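**Plullel, 18 de julio de 2021.** Quien haya pasado estas tardes por el taller del club de robótica Griltico se habrá llevado, quizá, una pequeña sorpresa: en la mesa grande se habla de ropa. El grupo juvenil prepara su proyecto para la muestra Buchanan, que se celebrará en diciembre, y ha elegido una tarea que en casa hacemos casi sin pensar y que a un robot le cuesta muchísimo, la de manejar una prenda blanda y arrugada.
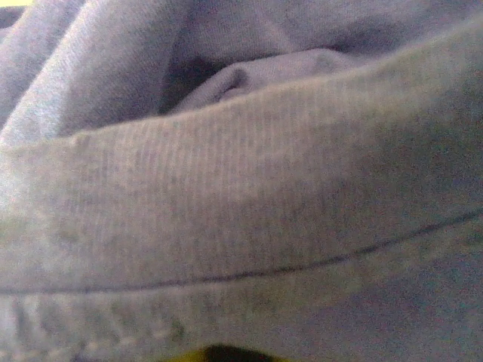 *El tejido de punto visto desde la muñeca del robot, con la banda acanalada y la costura oscura.*

El proyecto se llama Weltasex (el nombre salió de una votación larguísima, con bastantes risas de por medio) y reúne a 20 estudiantes de los institutos del municipio. Unos se ocupan de la programación, otros de la mecánica y otros, con una paciencia admirable, de revisar las grabaciones de cada intento, que ya son 1.000 y siguen creciendo. Las familias están encantadas, y hay quien pregunta, medio en broma, para cuándo el turno de los calcetines.

El montaje de trabajo lleva dos brazos blancos con articulaciones negras, sujetos a un mismo raíl de aluminio, y una pinza en cada uno para agarrar la tela. 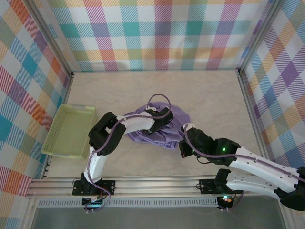
Lo que más quebraderos de cabeza está dando al grupo es reconocer los bordes, porque una costura o un puño cambian de forma con cada pliegue y lo aprendido en un intento no siempre sirve para el siguiente. De aquí a la muestra quedan muchas tardes de ensayo, y el club recuerda que el taller sigue abierto a quien quiera asomarse, preguntar o apuntarse al próximo curso, aunque no haya programado nunca.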